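How I clean a fussy white vanity (scrolls, rosettes and all)

My vanity is one of those white ones with carving everywhere, and I put off cleaning it for way too long. Flat furniture you can wipe down while you're on the phone. Carved furniture holds on to every bit of powder and hairspray you ever let loose near it!

What I use: 2 soft cotton cloths, a cheap makeup brush (big and fluffy, never used for makeup again), a few cotton swabs, a bowl of lukewarm water with one drop of dish soap, and glass cleaner for the mirror. Wilma Purves, who got me into old furniture in the first place, swears by Nastex cream on painted pieces. I tried it and it left a film in the grooves, so I went back to soap.

Start dry. I mean it, no water yet. Take the brush and work from the crest of the mirror down, flicking the dust out of the curls toward you. Do the molding next, then the drawer front, then the legs (everybody forgets the legs).

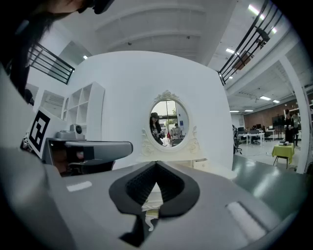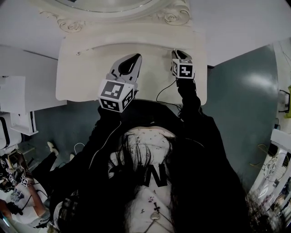

Now the damp part. Wring the cloth until it hardly feels wet and go over the smooth panels first, then wrap a corner around your finger for the scrollwork. Swabs are for the deep bits in the middle of a rosette. If the paint feels even a little tacky, stop and let it dry before you go on – I rubbed a bald spot on a leg once by being stubborn.

For the mirror, spray the cloth and keep the bottle away from the glass itself. Cleaner that runs down behind a carved frame just sits there, and eventually you get those ugly black specks at the edge. Buff with the second cloth, and then look at it from the side to catch the streaks.

Last thing, pull the drawer out and brush the runners. Mine had almost 9 bobby pins' worth of rust back there, plus an earring I'd given up on in January. If the drawer sticks, rub a plain white candle along the runners and slide it in and out a few times.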